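Fruit on the shelves at Manow

Members who collect their boxes from Manow will have noticed the new shelving by now. The old trestle tables did us well enough for the first few seasons, but with 40 households collecting between four and seven in the evening they had become a squeeze, and fruit that had been tipped out for swapping tended to roll into the gangway.

The replacement is a big white cubby unit from Flotik, bought second-hand when Botard cleared out their old shop. We paid 200 pounds for it, including the van. It came as a stack of boards and a bag of fittings, and putting it back together took most of a morning.

The unit will be used for the swap shelf only. Boxes still go along the back wall in surname order, as before. The swap shelf works the same way it always has: if your box has something in it you won't eat, leave it in a cubby and take something else of a similar size. Soft fruit should stay in its punnet. Anything whole and firm can go straight on the board.
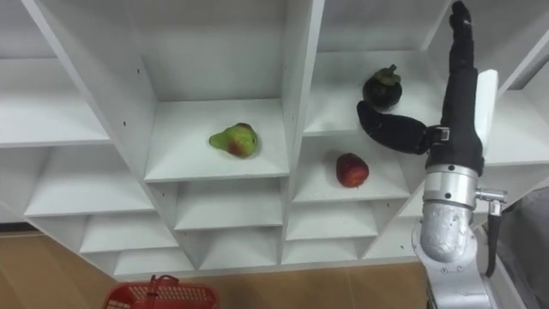

Please keep to one kind of fruit per cubby. With the tables we ended up with everything in a heap, and the pears at the bottom came off worst. Pears are best laid on their side with a bit of space round them. Apples can go two or three together, but please don't stack them - they bruise more easily than people think, and a bruised one will spoil the others in a warm room.

The mangosteens come from Chantharasri, who supply us with a small amount of tropical fruit when the price is reasonable. Several members have asked how to tell if they are ready. Press the shell gently with your thumb. It should give a little. If it is rock hard, the fruit is past eating and you can let us know at the desk for a replacement. To open one, score round the middle with a knife, not too deep, and twist the two halves apart. The juice from the shell stains, so wear something old.
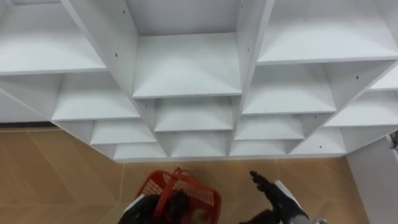

Cleaning is on the same rota as the floor. A damp cloth and a drop of washing-up liquid is enough for the boards. Please don't use the spray from the kitchen cupboard, as it leaves a smell that gets into the fruit. Wipe towards you and take the cloth right into the corners, where bits of stalk and leaf collect. Anything left on the swap shelf at closing goes to the soup kitchen box by the door.

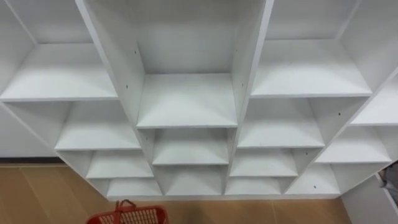

We have been asked whether the shelves can be moved up or down to fit melons and pineapples. For the time being they will stay as they are. There is a small pin hole on either side of the tall middle opening, at about the same height, and we may try an extra board there once we have found pegs to fit. Until then the tall opening is the place for anything large. Squashes can go there too when they start arriving in October.

Labels for the cubbies are still to be done. If you have a label maker we could borrow for an evening, please leave a note at the desk.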